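Custexについて

更新：2月（とりあえず急ぎで差し替え。古い見学案内はあとで消します）

ハンドグリッパーを使った片付け作業のデータづくりと、作業手順の設計をやっている会社です。小さいです。見学会は年5回、デモつき。
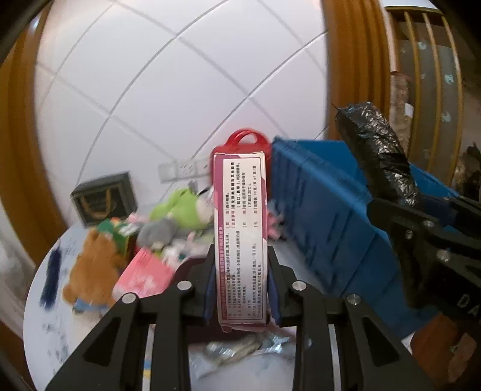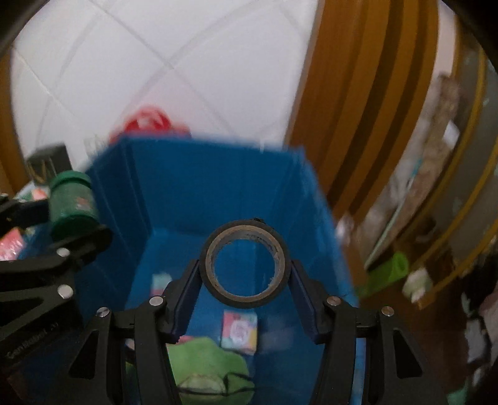
どちらも手持ちグリッパーでの作業。

見学でいちばん聞かれるのは「なんでそんなバラバラな物をつかむんですか」。きれいに揃った部品だけなら、うちじゃなくてもできるので。家にある物、形も硬さも違う物。やわらかい物は難しい、薄い袋はもっと難しい。そういう話を当日は延々とします。長いです、すみません。

## やっていること

- つかむ・運ぶ・入れるの作業収録
- 収録手順書の作成（社内名「Loren」、現在62ページ。増えすぎたので整理中）
- 現場向けデモ、出張も可

始まりはVarnenという小さな倉庫向けの仕分け案件。棚の前で人の手の動きをひたすら記録してました。そのあと日用品に広げて今の形に。Lahtinen棟に移ってからは作業台を常設できるようになり、準備がだいぶ楽になりましった。

## 見学会・デモのこと

午後1時半開始。受付はLahtinen棟の1階、奥の階段から2階へ上がってください。エレベーターは荷物用です（足の悪い方は事前に連絡ください、使えるようにします）。

流れはだいたいこう：

1. 会社の説明、短め
2. 作業の実演
3. 体験。グリッパーを実際に持ってもらいます
4. 質問タイム

体験は思ったより腕が疲れる、という感想が多め。両手で別々の物を扱うのは慣れが要ります。お子さんのほうが上達が早かったりする。大人は力を入れすぎ。指先の角度だけ気にしてもらえれば大丈夫です。

前回は質問タイムが延びて、最後の組の体験が短くなってしまいました。申し訳ない。次回から体験を先にするかも、検討中。

参加費は2000円、資料と飲み物込み。学校の団体は無料です。先生の引率をお願いします。

撮影は作業台まわりはOK。手順書の画面とホワイトボードはご遠慮ください。

## 申し込み

お問い合わせページから、人数と希望の回を書いて送ってください。返信は2、3日みてもらえると。定員になった回はページの表から消していきます、たまに消し忘れがあるのでそのときはメールでお知らせします。

駐車場は建物の裏に5台ぶん。埋まっていたら坂下のコインパーキングへお願いしす。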